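Bukmont verspricht "Schlaf nach Maß": Viel Abo, wenig Belege

Der Matratzenversand Bukmont vermietet seit Februar Betten zum Monatspreis. Die Werbung klingt nach Medizin, das Kleingedruckte nach Leasing. 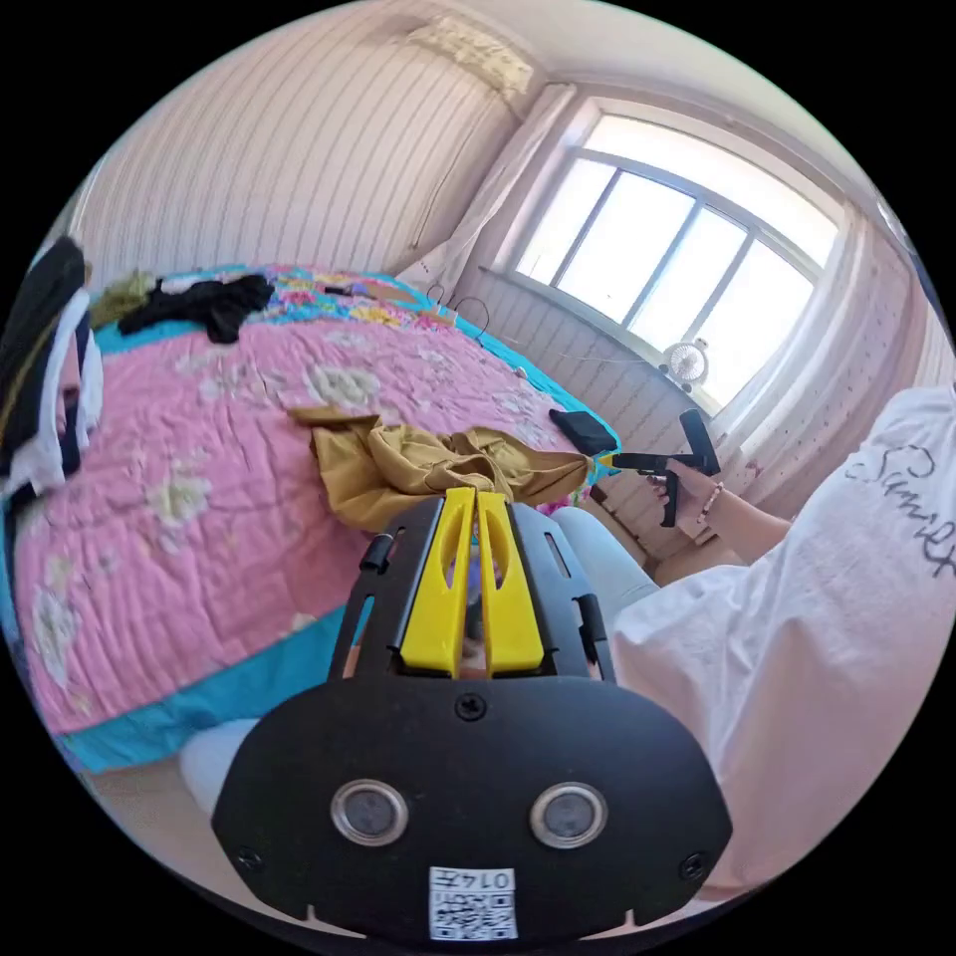 Wer künftig bei Bukmont ein Bett bestellt, kauft es nicht mehr unbedingt. Das Unternehmen aus Meneck bietet seine Matratzen samt Gestell und Wäschepaket im Abonnement an, bei einer Mindestlaufzeit von vier Jahren. In der Pressemitteilung ist von einem "Ende der Fehlkäufe" die Rede und davon, dass jeder Kunde mit dem Modell Stosix endlich die Unterlage bekomme, die zu seinem Körper passe. Das haben andere Anbieter auch schon versprochen. Neu ist vor allem die Art, wie abgerechnet wird.

Die Rechnung beginnt mit einer "Einrichtungspauschale", danach wird monatlich abgebucht. Über die gesamte Laufzeit kommen in der mittleren Variante 1006 Euro zusammen. Gehört einem das Bett dann? Nein. Wer es behalten will, zahlt eine Ablöse, deren Höhe im Vertrag als "am Restwert orientiert" bezeichnet wird. Wie dieser Restwert ermittelt wird, steht dort nicht. Auf Nachfrage teilte das Unternehmen mit, man berücksichtige "Alter, Zustand und Marktlage". Damit lässt sich so ziemlich jeder Betrag begründen.

Zum Vergleich: Im eigenen Laden verkauft Bukmont eine Matratze mit, soweit sich das den Datenblättern entnehmen lässt, gleichem Aufbau für 400 Euro. Gestell und Wäsche fehlen dabei natürlich, und die Lieferung in den dritten Stock auch. Ob das den Unterschied aufwiegt, muss jeder selbst wissen. Die Firma verweist darauf, dass im Abo auch der Austausch bei Verschleiß enthalten sei. Was als Verschleiß gilt, regelt eine Anlage zum Vertrag: Liegekuhlen ab einer bestimmten Tiefe ja, Flecken nein, Gerüche nein, "nutzungsbedingte Veränderungen der Oberfläche" ebenfalls nein. Eine Matratze, deren Oberfläche sich durch Nutzung nicht verändert, wäre allerdings tatsächlich eine Neuheit.

Noch dünner wird es bei den gesundheitlichen Versprechen. Bukmont wirbt damit, Nutzer des Stosix schliefen "messbar tiefer". Gemessen wurde nach Angaben der Firma in einer hauseigenen Befragung mit 500 Teilnehmern. Befragt wurden Kunden, die ihr Bett nach der Probezeit behalten hatten. Wer es zurückgegeben hatte, kam nicht vor. Eine Vergleichsgruppe gab es ebenso wenig, und die Schlaftiefe wurde auch nicht etwa aufgezeichnet: Die Teilnehmer kreuzten an, ob sie sich morgens erholter fühlten als früher. Solche Angaben sind nicht wertlos, aber mit einer Messung haben sie wenig zu tun. Die vollständigen Fragebögen wollte das Unternehmen nicht herausgeben, sie seien "Teil der laufenden Produktentwicklung".

Dass viele Menschen auf einer neuen Matratze zunächst besser schlafen als auf einer durchgelegenen, wird niemand bestreiten. Das spricht für neue Matratzen im Allgemeinen. Für ein bestimmtes Modell zum Monatspreis spricht es noch nicht. Auch das Raumklima, Licht, Lärm und die Uhrzeit, zu der man ins Bett geht, haben ihren Anteil. In der Werbung kommt davon nichts vor, vermutlich weil sich ein abgedunkeltes Zimmer schlecht vermieten lässt.

Bleibt das Argument der Nachhaltigkeit, auf das Bukmont besonders stolz ist. Zurückgegebene Matratzen sollen in einem Betrieb in Ledesma zerlegt, gereinigt und "dem Kreislauf wieder zugeführt" werden. Auch hier lohnt die Frage, was genau gemeint ist. Werden die Kerne noch einmal als Matratze verwendet? Das sei "perspektivisch das Ziel", heißt es. Derzeit werde der Schaumstoff überwiegend zu Dämm- und Füllmaterial verarbeitet. Das ist besser als die Verbrennung, aber ein Kreislauf ist es nicht, und für diesen Weg bräuchte es auch kein Abonnement. Zum Anteil, der am Ende doch im Müll landet, nannte die Firma keine Zahl. Unklar bleibt außerdem, wie sich der Transport nach Ledesma auf die Bilanz auswirkt. Eine Berechnung dazu sei in Arbeit.

Interessant kann das Angebot trotzdem für manche sein. Wer nur für eine begrenzte Zeit in einer Stadt wohnt, schleppt ungern ein Bett durchs Treppenhaus und noch weniger gern wieder hinunter. Gerade für diese Gruppe ist die lange Mindestlaufzeit aber ein Problem. Ein vorzeitiger Ausstieg ist zwar möglich, kostet jedoch mehrere Monatsraten, und die Abholung wird gesondert berechnet. Beim Umzug ins Ausland endet der Service ganz, die Zahlungspflicht hingegen erst mit der Rückgabe.

Auch die vielgelobte Probezeit hat einen Haken. Sie beginnt mit der Zustellung, auch wenn das Gestell in einer getrennten Sendung kommt und sich verspätet. Im Extremfall liegt man einen guten Teil der Testphase auf dem Fußboden. Bukmont nennt das einen "sehr seltenen Einzelfall" und verspricht Kulanz. In den Geschäftsbedingungen war davon bis Redaktionsschluss nichts zu finden.

Vor der Unterschrift sollte man sich die Ablösesumme schriftlich geben lassen, und zwar als Betrag in Euro. Ebenso den Preis für die Abholung und die Anlage zum Verschleiß, die im Bestellvorgang auf der Website nur über einen kleinen Verweis unter dem Warenkorb zu erreichen ist. Wer bar kaufen kann und nicht dauernd umzieht, fährt nach den bisher bekannten Bedingungen mit einem gewöhnlichen Kauf vermutlich günstiger.

Eine Ausweitung des Angebots auf Kinderbetten hat Bukmont bereits angekündigt. Preise dafür stehen noch nicht fest, der Werbespruch schon: "Wächst mit, kostet nicht mit." Ob damit gemeint ist, dass die Monatsrate beim Wechsel auf ein größeres Modell gleich bleibt, ließ die Firma offen.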